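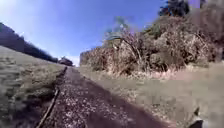

Gravel path on a side slope: edging only on the uphill side?

posted by plodton_paths

I look after a narrow gravel path outside Joststead. It crosses the foot of a grassy bank and has a timber edging board on the bank side. The board is weathered and has sunk partly into the soil, and grass hangs over it along much of its length. Stone is migrating onto the verge opposite. Two points. Should the board be lifted and reset, or replaced? Is edging required on the verge side as well? Surface is mixed loose stone and chippings, no binder.

Lagman

Probe the board with a screwdriver every 6 feet. If the tip goes in easily, replace that length. Sound boards can be lifted, the trench cleaned out and the board reset on compacted base, with the top edge level with the finished gravel. Stake at closer spacing on the verge side, where the load pushes outward.

Yes, edge both sides. Loose stone without a binder will spread under foot traffic whatever the slope does. Trim the overhanging grass first or you will not get a true line. Check where water leaves the bank before you close the second side, and leave gaps in the new edging at the low points.

ivlow_drainage

Agree with the above on gaps. I would make them 12 inches wide and fill them with coarser stone.

gravelbox13

Just top it up every July. Ours has no edging at all and it's fine.

Recent in Paths and Edging
Resetting stakes in stony ground
Steel or timber edging for a curved path
Weeds coming through chippings
Compacting base without a plate compactor
Browse all 2,706 threads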